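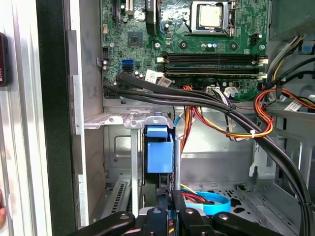
The gripper at the blue drive latch of an open desktop tower, seen from the wrist camera.

Bench arm on loan: what we learned with the Rusix kit
By Usa Inthanon, Siriwan repair workshop, Mullness

Many readers have asked about the robot arm on the long bench, so I write here a fuller report than the short notice of last month. The arm came to us in March as a loan kit from Rusix, who sell it to small workshops and training rooms. We had it for seven weeks. The question we wanted to answer was simple: can a kit of this size and price help a workshop like ours with the taking apart of old desktop computers, and should we keep it when the loan ends?

What is in the kit

Rusix sends one arm with a black gripper of two fingers, a small camera for the wrist, a base plate with clamps, a control box and a foot switch. There is also a pair of spare finger pads and a printed guide. The software is called Kanance and it is installed on a normal laptop, which you must provide yourself. Kanance shows the picture of the wrist camera on the left and the list of saved movements on the right. A person can drive the arm by hand with a small controller, save the positions, and play them again later.

The unpacking was easy. Fixing the base plate took us a whole afternoon, mainly on account of our old bench, which is not flat. Arnel Padilla planed a piece of board and put it below the plate, and after that the arm stood firm. I would advise every workshop to check the bench with a spirit level before the delivery. The guide mentions it only on one of its last pages.

The work we gave it

Siriwan receives office towers from schools and small companies. We remove the drives first, for reasons of data, and they go in a locked box. Next come the memory, the power supply and the board. Most of these steps ask for two hands and some feeling in the fingers. We did not expect that the arm would do all of this. We chose three jobs for the trial: to press or pull the plastic latch that holds a drive, to move a loose cable to one side, and to take out a part that a person has already freed.

The latches were the best of these jobs. In many towers the latch is of a bright colour, and it stands out well against the grey metal on the camera view. Once the gripper is brought above or below it, the operator can see on the laptop how much space remains for the fingers. Wanpen Suksawat became our best driver for this. She has worked with a sewing machine for many years, and she said the foot switch felt natural to her from the first morning. With the slow speed she could bring the fingers to the tab and close them without touching the cage.

The cables were harder. An older tower is full of them: the thick bundle to the board, the coloured power wires, the flat data cables that curl in the bottom of the bay. A cable does not stay where it was when you saved the position. The arm goes back faithfully to the same point, but the cable has moved a little, and the fingers close on air or, worse, on the neighbour wire. For this reason we stopped playing saved movements inside the case and drove the arm by hand for everything near to cables. Saved movements we kept for the way between the case and the tray, where they work very well.

Lifting out the freed parts was somewhere in the middle. A drive that slides forward from its cage is a good piece for this gripper. A memory module is less good, as the standard pads are too wide to hold it without touching the slot clips. Rusix offers narrow pads as an extra. We did not have them in the loan, so I cannot say if they are better.

The wrist camera

I want to write some words separately about the camera, for it changed our opinion of the kit. Before the trial I thought of it as an accessory. In practice we used it also when the arm was doing nothing. When a case lies open on the bench, the learners stand around and the person in front blocks the view of all others. With the camera picture on a large monitor, everybody could see the inside of the case and the fingers together, from close. Tsegereda Berhe, who leads our beginners' class, asked to have the monitor on for every session, and she would stop and point to the socket or the memory slots on the screen while somebody else was driving.

The picture is wide and the edges are a little bent. You get accustomed to it. In strong light from above, the bare metal of the case reflects and the picture becomes too bright in places — we hung a sheet of baking paper under the lamp and the problem was mostly gone. I have told this to Rusix and they wrote back politely that a light cover is planned.

What we liked less

The grip force has three steps in Kanance: soft, middle and strong. Between soft and middle there is a big jump. Soft lets a drive slip if it sits a bit tight, and middle has left marks on the plastic of one latch. A finer control would be welcome.

The arm is also slow in a narrow case. A practised person takes a drive out of a tower in less time than the arm needs to go in. Ignacio Urquijo, who is our fastest pair of hands, did a small comparison on thirteen towers of the same model and he was quicker on every one of them. He was quite pleased with this result and wrote it on the whiteboard. But he also said that after the last one his thumb was sore, and that for somebody with weak hands or with pain in the joints the comparison would look different.

The guide needs work. The part about installing is clear, the part about safety is clear, and the part about saving movements seems to describe an older version of the software. Two of the buttons which it names do not exist any more in our version. The help desk answered our messages, normally on the next working day, and the answers were good.

Then there is the noise. It is not loud, but it is a thin high sound when the arm holds still under load, and some persons in the room found it tiring. We now park the arm in its rest position between jobs.

Safety in our room

We kept the rules that were in the first notice and I repeat them for the new members. The tower is unplugged from the wall before it comes on the bench, and it stays unplugged. Power supplies are never opened, by arm or by hand. The side panel is taken fully off or pushed well clear, and the case is laid so that it cannot roll or slide. Hair is tied back and sleeves are rolled up. Only the driver has a foot near the switch. If a hand must go into the case to free something, the driver says "holding" aloud and takes the foot away, and does not start again before the other person says "clear". We have had no injuries with the arm, only one broken latch and a pinched data cable that was for recycling anyway.

For whom is it useful?

If your workshop has a great number of machines and wants to process them faster, I cannot recommend this kit for that purpose. It is too slow, and the towers that arrive to us are too different from one another. If you have learners, or members who cannot use their hands with force, then it deserves a serious look. One of our members had stopped coming to the dismantling sessions because of her wrists, and during the trial she came again and did the drives with the arm, at her own speed, while Arnel freed the screws for her.

Rusix sells the kit complete or rents it by the month, with the camera and Kanance included in both cases. The rent can be stopped at the end of any month, and what you have paid is partly taken off the price if you buy later. Please ask them directly for the current prices, and ask at the same time for the narrow pads and for the newest guide as a file. Delivery to Mullness was without charge for us, but that may depend on the distance.

What happens next

We have asked for the loan to be extended as a rental until the end of the beginners' course. Tsegereda will use the arm in the second half of each session, and Wanpen will be at the bench from ten o'clock for those who want to practise driving alone. The list for places hangs beside the tool cupboard. Please write your name clearly and say whether you have driven the arm before.

We are also looking for towers with a drive cage that opens by a plastic latch, working or not working. Cases with only screws are welcome as always, but for the arm sessions we need the other type. Bring them to the side door, please, and leave the keyboard and the cables at home if you can, for the shelf is full.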